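Change-over day at Hurnlow

Those of you who have been reading since the early days will remember that when we took on the guest house at Hurnlow it had one bathroom to a landing and a boiler that everyone called Miettinen, after the man who put it in and, as far as we could tell, the only man who had ever understood it. Well, Miettinen has gone at last, and we have had a warm, quiet August with hot water at both ends of the house. I can't tell you how pleased we all are!

I have been asked by several of you how we manage the change-overs, so I thought I'd put a little of it down. Guests leave by ten, the windows go up straight after, and we start at the top of the house and work down — never the other way, or you only carry the dust with you. Sheets are washed in batches of 20 and hung in the Morero barn if it looks like rain.
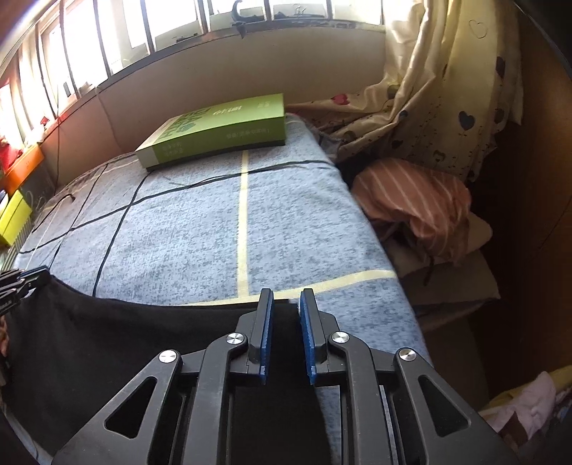 At the bedside on change-over day.

Felicidad Maglaya, who has been with us for 36 summers now (she came for a fortnight, bless her), still does her corners the old way and will quietly redo mine if she thinks I'm not looking. She has also taken charge of the lavender, which has done so well along the south wall that we have 100 little bags of it to give away, and I should be very glad if you would take one home with you.

Autumn bookings are open now. The back rooms looking towards Drudia are always the first to go, so do ring soon if you have your heart set on one, and after four o'clock if you can, when there is somebody near the telephone.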